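Laborjournal Rusinard, Arbeitsgruppe Haushaltsaufgaben
Eintrag September, Donnerstag
Protokoll: Seon-mi Seo
Betreff: Frottee falten, Stand der Reihe Pramumus

Gegenstand der laufenden Reihe ist die Frage, ob das Falten eines einzelnen Handtuchs ohne menschlichen Eingriff so zuverlässig gelingt, dass die Aufgabe im Bericht an Narkadia als gelöst geführt werden kann. Nach Auffassung der Unterzeichnerin ist dies derzeit zu verneinen. Die Begründung folgt unten, die Rohdaten liegen im Verzeichnis der Reihe.

Ausgangslage ist jeweils ein flach auf dem Tisch liegendes Tuch. Der Greifer fährt geöffnet an die untere Kante heran und soll eine Lage aufnehmen, ohne auf der Tischplatte zu schleifen.

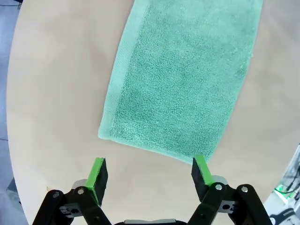
Lesezeit: 2 Minuten

Das mintgrüne Tuch liegt leicht schräg und wirft in der Mitte kleine Falten. Für eine Person wäre das ohne Belang. Für die Kantenerkennung ist die Schräglage zulässig, die Falten im Flor hingegen erhöhen die Zahl der falschen Kandidaten. Die glatte Webborte an der linken Längsseite wird weiterhin am sichersten erkannt. Es wird daher vorgeschlagen, den ersten Griff künftig an der Borte anzusetzen und die abgerundete Ecke erst im zweiten Schritt zu verwenden.

Auswertung bis einschließlich gestern: 596 Versuche in der Datenbank, davon sind die letzten 100 mit der neuen Griffhöhe gefahren. In diesem Block traten 8 Abbrüche wegen doppelt gegriffener Lage auf. Die übrigen Läufe gelten nach unserem Kriterium als beendet, was über die Qualität der Faltung noch nichts aussagt. Kante auf Kante liegt das Ergebnis selten. Das Kriterium ist nach Meinung der Gruppe zu weich und wird bis zur nächsten Besprechung neu gefasst. Vorschlag Cheon: Abweichung der Ecken messen, Grenzwert rund 2 cm. Einwand meinerseits: Bei Frottee ist die Ecke selbst kaum so genau zu bestimmen.

Zum Vergleich mit der Handarbeit ist festzuhalten, dass die reine Faltzeit den kleineren Teil des Aufwands ausmacht. Tücher aus dem Korb nehmen, vereinzeln, ausbreiten, glattziehen und nach dem Falten ablegen: Diese Schritte werden bei uns nach wie vor überwiegend von Personen ausgeführt und erscheinen in keiner Erfolgsquote. Wer die Aufgabe als »Wäsche falten« bezeichnet, meint den gesamten Ablauf. In den Unterlagen an Narkadia ist deshalb bis auf Weiteres »Falten eines ausgebreiteten Tuchs« zu schreiben.
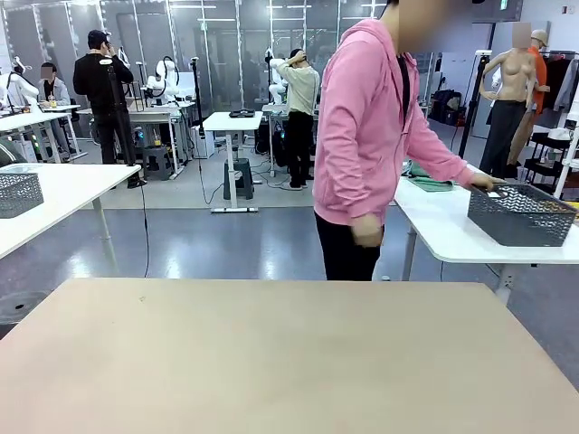

Korb und gefaltetes grünes Tuch auf dem rechten Tisch, im Hintergrund weitere Arbeitsplätze.

Zur Platzierung der Körbe: Die gelochten grauen Körbe bleiben auf den weißen Tischen beiderseits der Arbeitsfläche. Eine Änderung der Position während eines Blocks ist im Journal zu vermerken, auch wenn der Korb im betreffenden Lauf nicht verwendet wird. Bei zwei früheren Blöcken fehlt diese Angabe, sie sind für den Vergleich der Greifwege nicht verwendbar.

Das Aufnehmen aus dem Korb wurde am Nachmittag nur vorbesprochen. Der Rand steht dem Handgelenk im Weg, sobald der Inhalt tief liegt. Ein flacherer Korb würde das Problem umgehen, entspräche jedoch nicht dem, was in einem Haushalt vorzufinden ist. Die Gruppe hat sich vorerst dagegen ausgesprochen.

Offen:
Borte als erster Griffpunkt, Parameter anlegen (Seo)
Neufassung des Kriteriums, Entwurf schriftlich (Cheon)
Fingerbeläge auf Abrieb prüfen, Befund mit Uhrzeit eintragen
Textstelle im Bericht an Narkadia anpassen
Klären, ob dickere Badetücher noch in diese Reihe fallen oder eine eigene erhalten

Nächster Block beginnt um 9:30 Uhr mit unveränderter Griffhöhe.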